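Chapter 6
Where Does the Wrist Camera Look?
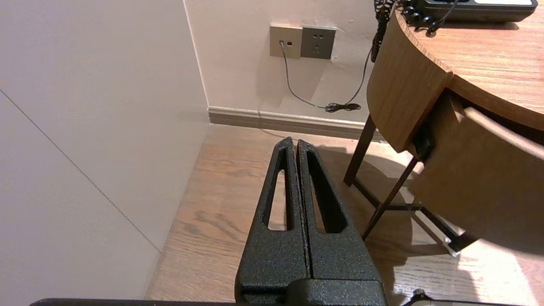

I spent most of my first year in this field convinced that my policies failed because my network was too small. I made it bigger. Then I made it bigger again, and the arm went on missing the cup by the width of a thumb. It was Glenys Tawhiri, who had the desk across from mine at Pluscombe, who finally asked me what the wrist camera had been looking at while I collected my demonstrations. I had no idea! I'd watched the arm, and I'd watched the cup, and I had never once sat down and played back the wrist video from start to finish.

So that's how we'll begin this chapter, and I'd like you to do it too before you read section 6.2. Take the Ultlow set that goes with this book (1,535 episodes, all of them recorded in ordinary rooms) and pick 38 at random. Watch them at normal speed with a pencil in your hand. For each one, write down when the target object first shows up in the wrist view and when it leaves for good. It's dull work and your eyes will get tired - mine always do.

What you'll probably notice is how much of the time the camera sees floor, or wall, or the corner of somebody's table. The fingers stay put in the image while everything else slides past behind them. A network trained on this stuff has to learn that the fingers are always there and that the baseboard doesn't matter, and it has to learn both from the same pixels.

Noémie Ross and I tried something very simple with this. We took 552 episodes, marked the frames where the target was out of view, and gave those frames a lower weight in training. Same network, same learning rate, same everything else. Then we ran 200 trials of each version on the Jirberg arm, swapping between the two so that a change in daylight couldn't favor one of them. (Chapter 4 has a long rant on why you should swap. I stand by it.)

The weighted version did better on reaching and a little worse on backing away afterward, and the second part bothered me for weeks. Section 6.3 goes through it slowly. First, though, we need a decent definition of "in view," and the one I'll use is due to Ghanem, with one small change to handle objects partly hidden by a finger.

6.1 What counts as in view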